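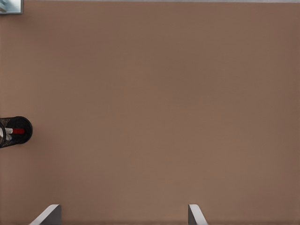 The Pen Test

Woo-jin Geum had a rule about chores: start with the one a four-year-old can do. So before the laundry, before the dishes, before the stockroom shelves at Prorness that everybody kept asking about, there were the markers.

"Two pens and a cup," he told his sister on the phone. "Put the pens in the cup."

"That's it? That's the future?"

"That's a desk, Hana. A tidy desk!"

She laughed at him, but she stayed on the line while he loaded run 891. The arms lived in simulation for now, on a brown table in a bright room with no dust in it, and the program that moved them was called Min. He had watched Min miss the cup so many ways that he'd started giving the misses names — the Nudge, the Long Goodbye, the Soup Ladle.
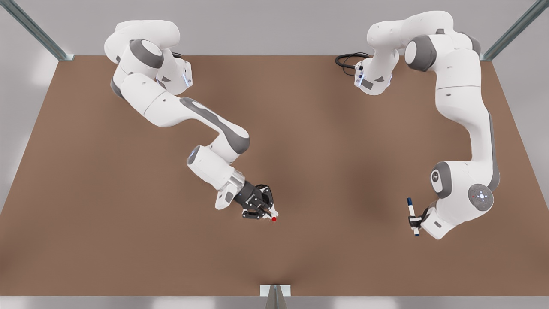 Min, with a pen in each hand.

"It's got both of them," he said. "Red in the right, blue in the left. Hana, it's holding both!"

"I can do that."

"You've had thirty-four years of practice."

He leaned in until his nose was nearly on the screen. What he loved was the pause, when the grippers hung over the table and you could believe they were thinking it over. His mother used to stand like that in the kitchen doorway in July, a dish towel in one hand and a spoon in the other, deciding what came first.
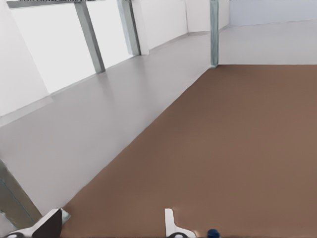 The people at Cloltier, who were paying for all this, wanted a machine that could close up a shop at night: wipe the counter, face the cans, sweep. They had sent him a list of 11 jobs. He had taped it above his monitor and drawn a tiny cup at the top as job zero.

"So is it in?" Hana asked.

"Hold on."

"Woo-jin. Is the pen in the cup?"
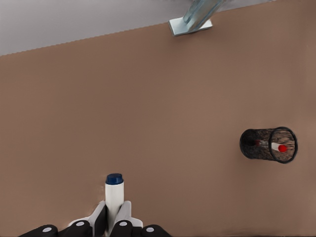
"One's in," he said. "The red one. The cup's lying on its side."

"And the blue?"

"Still in its hand."

She was quiet for a second. "Well, that's how my kids do it," she said, and he was so happy he had to get up and walk once around his chair before he loaded 892.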